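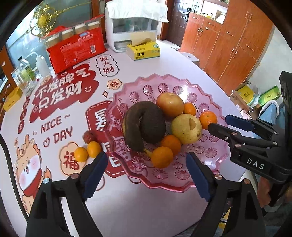
Since the arm went in on our fruit line I do less lifting and a lot more wiping, one reader wrote, and could you please do a page on keeping a mixed fruit bench in order when half the handling is done by grippers.

Home Kitchen Workshop Laundry Ask Us Archive

4 min read

The tips below come from the gift hamper room at Pondmont, where two Oda arms now do most of the single-fruit placing. Staff load the bowls, teach new picks by hand with a gripper tool, and fix what goes wrong. Most of it will suit any canteen or packing room that has put in something similar.

Sort by softness before you sort by kind. A brown banana in among firm mandarins is a hard pick for anyone using a pair of pads. Take very ripe fruit out for the hand-packed orders, or leave it in on purpose if you are teaching the soft picks that day. Write on the whiteboard which you are doing.

Give the jaws room. Open the pads fully before you bring them in over the bowl, and come down on the fruit nearest you first. Two mandarins that touch will usually roll when you close on one of them. Nudge them apart with the back of a pad.

Put the little fruit on the table. Kumquats and lychees disappear under a pear. Set them beside the bowl in their own small group and do them last.

Busy table covers. Printed covers brighten up a lunch room, but our older Tromau camera struggled with them and we kept a plain one for the main line. For hand teaching we use whatever cover is on the table. Wipe it down either way, as juice gets under the bowl and the bowl starts to slide.

Cleaning the pads. Serrated edges hold pulp. Use warm water with a drop of dish soap and an old toothbrush, then a dry cloth. Keep water off the pivots. We clean after every 25 bowls, and at the end of the shift no matter what the count is.

Cables. Run them down the side of the table away from your knees and tape them where they meet the floor. A bit of split garden hose makes a cheap cover.

Bruise checks stay with people. Pears are the worst because a small brown mark can be skin or can be rot. Press next to the mark with your thumb. If it gives, it goes to the staff fruit box or the chooks.

Swap jobs. The room used to pack 100 hampers on a normal day by hand and now does almost 300. No one was let go, but the work is different. Loading is quicker than it was and there is more standing and watching, and the stop button makes some people nervous. In Plosthorpe they change places every 58 minutes to fit around the tea break. We do it on the hour. Sit down for the hand teaching if you can, with the table at elbow height.

Sore hands. Squeezing a gripper tool all morning uses different muscles from packing. Change hands at each bowl and put it down between picks. New starters tend to grip too hard, and the fruit shows it by Thursday.

Leftovers. Anything handled more than a few times gets stewed. Peel, chop, add a splash of water and a strip of mandarin rind, and freeze it in margarine tubs. Label the tubs.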